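Workshop Notebook, Jakstead Store Room
Entry of 13th October
Entered by: Laine Koppel
Copies to: Līga Rozīte, Heino Siliņa

Purpose of the session: sorting of the mixed household stock held under lot 1292, prior to its transfer to the Flondmont shelves. The work was carried out on the table by the window, with the plaid cloth left in place so that small items would not roll.

The lot is very mixed. The fish net and the markers share the table with a pair of flowered insoles, a cork disc and an olive green roll, and the old stock sheet gives no heading that suits them all. Mr. Siliņa has proposed that stationery be separated first and everything else be entered as general household until the sheet is revised.

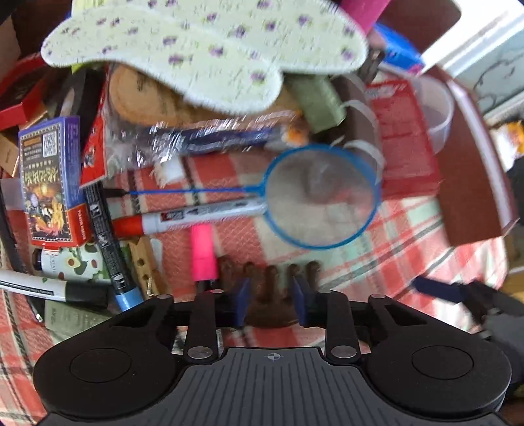 The proposal was accepted for the present lot only. Ms. Rozīte asked that footwear items keep their own line, as they did in February, and the sheet has been amended accordingly. The net is to be entered under pet supplies. Its handle is long and thin and should not be placed beneath anything heavy.

Packing. A cardboard box is in use for this lot. The following points are recorded for whoever continues the work:

Markers to be checked for caps before they are entered.
The dark brown comb is to go in after the heavier articles. Its teeth are thick, but they catch in the mesh of the net.
No tape on the flaps until the sheet has been signed. 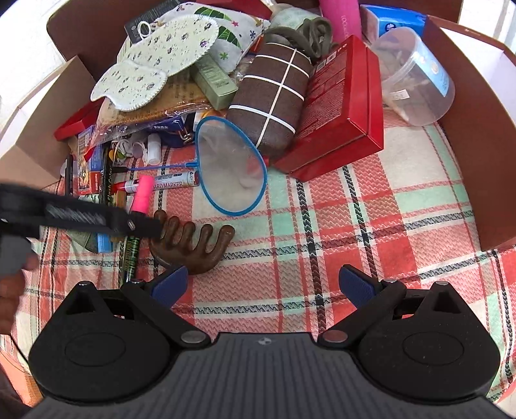 Lot 2721 has not been opened. It remains under the bench with the Tudose label facing outward and is not to be combined with the present lot.

Outstanding: signature of Laimutė Vanags on the amended sheet; shelf number from Flondmont; 14 blank tags to be requested from the office.

L.K.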